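PLEDHAM SHARED WORKROOM
Minutes of the general meeting

Held February 25, 2026, in the workroom, with the window open until item 3 and shut from then on by popular demand.

Present: Štěpánka Paulík (chair), Roland Whitlock (minutes), Boonmee Luangrath, Cempaka Ismail, and several members who sat at the back and asked to be recorded as "several members".
Apologies: Ludmila Polák, who sent hers with two pages of written comments, dealt with under the items they were cross about.

1. Minutes of the last meeting

Accepted, with one correction. Cempaka did not "storm out" in August. She left at an ordinary walking pace to move her car. The secretary regrets the verb.

2. Money

Balance stands at $2308. Boonmee asked whether this was before or after the bill from Dallach for the heater. It was before. The bill is $1457. There was a pause, which the secretary has not attempted to minute.

Štěpánka pointed out that the heater does at least work. Boonmee said it works on the side of the room where nobody's bench is. Agreed to pay Dallach, and to ask whether the thing can be turned to face the other way before we start dragging benches across the floor.

Action: Boonmee to ring Dallach.

3. The wooden dish

Ludmila's written comments begin here. She would like to know who has been handling the small wooden dish, and whether they have been told about fingernails. The dish was lent to us by Civen for the tabletop display and is expected to go home in the same condition.

Cempaka had got it up to eye level and gone over the underside. She reports the wood is smooth, the grain is darker than the rest, and the few small dark spots are in her view part of the timber and no business of ours. Ludmila's comments anticipate this and describe it as "convenient".

There followed a discussion of what the dish is for. Views put forward: nuts; keys; a spoon that lost its handle and made the best of it. One of the several members said it looked to him like a seat for a very small stool, and was asked to save it for any other business. Štěpánka said Civen calls it a dish on the loan form and we will call it a dish.

Moved (Cempaka), seconded (Boonmee): that the dish be lifted by its raised rim, that it not be oiled, waxed or "freshened up" by any member on their own initiative, and that Roland stop offering. Carried. Roland abstained. 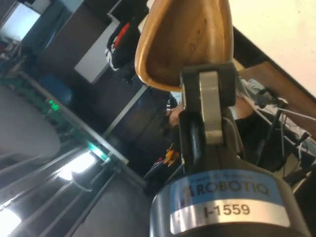
4. Cables, bags and the corner by the wall

The tangle of white and grey cables was raised again. It has been on the agenda for longer than some members have. Boonmee is of the opinion that half of them could be put away tomorrow and the room would not notice. Štěpánka asked which half. Boonmee said that was the difficulty.

Agreed that any cable without a tag on it by the next meeting goes into the tub marked Sýkora, named for the shop the tub came from and no reflection on anyone of that name.

Bags: the black one with the red stripe is still being hung over the edge of the furniture. Members are reminded that there are hooks. Members reminded the chair that the hooks are behind the heater. Noted.

Action: Cempaka to write tags. Owner of bag to consider their position.

5. The white cloth

The largest part of the evening. The cloth was bought so that the table would look like something for the display, and it does cover the whole top and hang over the front, so on that count no complaints. The complaints were about everything else.

(a) Wrinkles. Ludmila writes that a cloth is ironed or it is a sheet. Boonmee, who put it on, said it was ironed at home, then folded, then sat on in the car by his nephew. The meeting accepted this.

(b) Marks. There is a small yellowish-brown stain towards the front on the right, and a faint streak across the middle. Tea was suspected. Roland wishes it known that he drinks his black and at the other end of the room. Cempaka will try cold water and a bit of soap before anyone reaches for bleach. There are also tiny dark specks in the middle, which may simply brush off, and no one at the meeting had thought to bring a brush.

(c) The far right corner, where a flap has been folded back on itself. Štěpánka asked for it to be pulled straight. It was pointed out that the dark metal slats show along the back edge as it is, and that tugging one corner straight is likely to give us more slats somewhere else. Left with Boonmee.

(d) Layout. At present we have the wooden dish in the middle and the off-white bowl off to the left and nearer the front, with a great deal of cloth between the two. Cempaka likes the space and says it lets a person look at one thing at a time. Ludmila's comments say it looks as if the other exhibitors have pulled out. A vote was taken on moving the bowl closer. Lost. A vote was taken on adding a third item. Also lost, after nobody could name one.

The bowl is to be wiped, there being a faint speck in it near the bottom. The dark rounded thing in the hollow of the dish is to stay where it is until Civen tells us whether it belongs to the dish or to one of us.

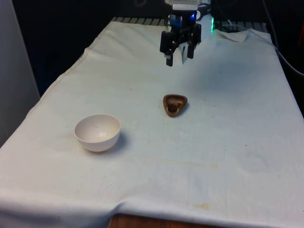
6. Invitations to the display

Roland has 70 cards printed and 17 addresses. He was asked how this came about and said the printer had a minimum. The rest may be left at the library, the bakery and anywhere else in Pledham that will have them. Štěpánka noted that the cards say "a wide selection of tableware" and asked that the wording be looked at before the next lot. Roland said that with 53 left over there might not be a next lot.

Action: everyone to take a handful home tonight. (Secretary's note: three were taken.)

7. Any other business

The very small stool was brought up. The chair moved on.

Cempaka asked if the window could be opened again. Put to the room, and defeated.

Boonmee has found a single brown glove, left hand, and will keep it on the sill for a fortnight.

Next meeting: to be set once Dallach has replied about the heater. Ludmila has asked to receive these minutes in draft. She will receive them with everyone else.

R. Whitlock, secretary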